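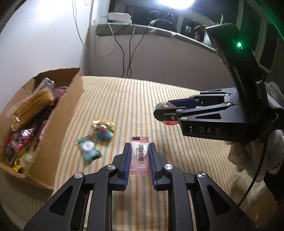 Darren Pickering wants to know why we're pricing four grippers when the job takes two hands.

Search posts, people, tags
Boards > Automation > Buying & Budgets

1/ Fair question, Darren. Two hands, yes. Then one pair goes back to the maker for a loose joint and you have a room full of people being paid to look at a box of snacks. I've now seen that bill. The second pair is cheaper.

2/ So, next year's equipment budget, as drafted by me on the back of the last one. Handheld grippers, two pairs. Quote from Notonura: $1718 a pair, shipping "to be discussed." I have discussed shipping before. It never goes down.

3/ Skatero came in lower. Skatero also lists finger pads as an accessory, which is like selling a fork and charging extra for the pointy end. Add the pads back in and they're $108 over the other guys.

4/ Pads deserve their own line, by the way. They're ribbed, they do all the touching, and they wear. I put down 50 spares. Roksolana Palamarchuk in purchasing crossed it out and wrote "why." I wrote "friction." We are still in talks.

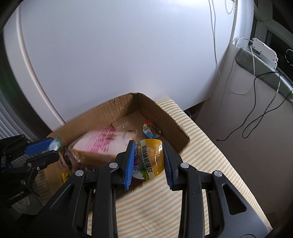
Quail egg, five-spice, held over the cardboard box.

5/ The snacks, since purchasing also circled those. Shiny film, crimped ends, round ones, flat ones, long ones. Every wrapper behaves differently between two pads, so a wide mix matters more to me than a nice gripper case. I'd take the case money and spend it at the grocery store.

6/ Severyn Nechyporuk suggested foam blocks because they're reusable. They are. They're also foam blocks. If the plan is to handle candy, buy candy, and write "consumables" on the form. Form went through fine once I did that.

7/ Things I left off last year and paid for out of the "misc" line until misc was gone: cables that reach, gloves, a decent lamp for evening sessions, more than one power strip. Put them in. They look petty on a spreadsheet and much worse on an expense report.

8/ Robot arms are on a separate page, for November. Bito wants a deposit just to hold a spot in line. My view is we get good at the handheld part first and then argue about arms - with the boss, probably, and probably at length.

9/ Draft goes to Halyna Lysenko tomorrow morning. If you've bought grippers by the pair and got shipping in writing before you paid, please tell me how. My replies are open and so is the spreadsheet.

Filed under: Shop Talk, Grippers, Money Stuff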